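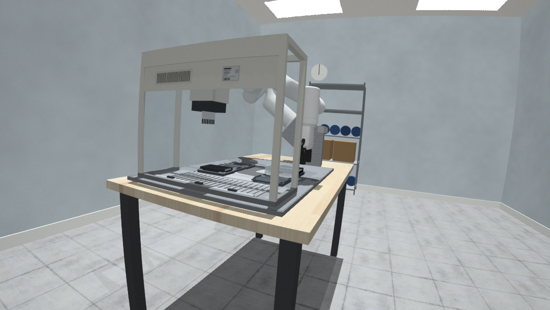
The simulated bench: liquid handler in front, robot arm behind.

Bench Layout Tips We Picked Up from a Simulated Lab

I've been writing up workshop tips for years and I never expected to get so many from a bench that exists only in software! The Pravon project has been testing a way to teach a robot arm to move plates and trays on and off a pipetting machine. They do the practice runs in simulation, then look at which layouts gave the arm trouble. Alcides Giraldo, who set up the trials, let me read his October notes, and half of them apply to any crowded workbench (mine included).

The method, short version

Each layout gets up to 400 practice runs. Between runs the software nudges things a little: a tray slides over, a plate sits slightly crooked, the lights get brighter or dimmer. A run counts as good if the arm picks up the right piece and puts it down flat without touching the machine. Out of 3,354 runs in the last batch, 2,858 were good. Giraldo then sorted the bad ones by what went wrong, and that list is where the fun starts.

Watch your corner posts

By far the most common trouble was a piece of labware parked close to an upright. Coming in from the side, the arm had to twist around the post, and it clipped things. Slide the same plate toward the middle of the opening and the problem nearly went away. Try it at home with anything you keep under a drill press or inside a shelf with legs. If you have to turn your wrist to get at it, move it over a hand's width.

Put the tall stuff on the far side of the reach

Tall things next to the pickup spot cost more bad runs than tall things behind it. I moved my glue rack after reading that and I haven't knocked it over since.

Keep an open landing spot

The layouts with a clear patch of tabletop did better even when the arm wasn't supposed to use it, as there was more room to back out and come in again. Leave one on your own bench and defend it. Mine is marked off with blue tape and the family has learned to respect it, mostly.

Practice with things a bit wrong

This is my favorite one! An arm trained only on perfectly placed plates did fine until something was crooked, and then it managed only 69 good runs before Giraldo stopped the test. The arm that practiced on the messy versions handled both. So when you make a jig or a drawer insert, test it with the part put in sloppy, with gloves on, with the light off. You'll find the snag before it finds you.

Change one thing at a time

Giraldo is strict on this. When the team moved the tray and swapped the gripper settings together, they couldn't tell which change had helped and had to run the whole set over. Same goes for sharpening angles, bread recipes and table saw fences. Write down what you changed, with the time of day if daylight matters in your shop.

The next batch, nicknamed Drullumach, will try taller trays and a narrower opening. I've already asked for the list of failures.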